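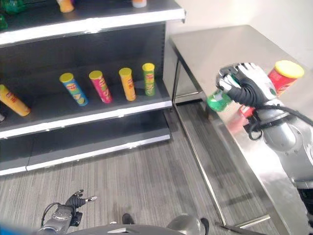

Habte

Village shops and the case for steady support

The closure of a village shop is usually treated as a private matter between an owner and a bank. This view should be set aside. Where a shop is the only one within walking distance, its loss is felt by every household, and most sharply by those who do not drive.

Datby lost its shop in June. The village has 690 residents, and the nearest place to buy milk or crisps is now in Bromurar, a bus ride away on a route that runs once every 60 minutes and stops early in the evening. The rates relief on offer to the former owners came to 2000 pounds a year. It did not cover the rise in their power bill.

Small shops are often told to compete on range. They cannot do so. A few shelves will never match a superstore, and stock that sells slowly ties up money that a small business needs each week. What they can offer is short distance and long opening hours, and public support ought to be tied to those two things.

Penidar has taken this course. Its council pays a modest yearly grant to any shop that opens at least 60 hours a week and sells a basic list of goods. The terms are plain, and the form fits on one page - a point that other councils should note.

Some will object that public money should not prop up weak trade. The same councils pay for buses, libraries and car parks, none of which is expected to show a profit. Our own council should put a similar grant into its next budget, and should publish the terms before the spring.

11/30/23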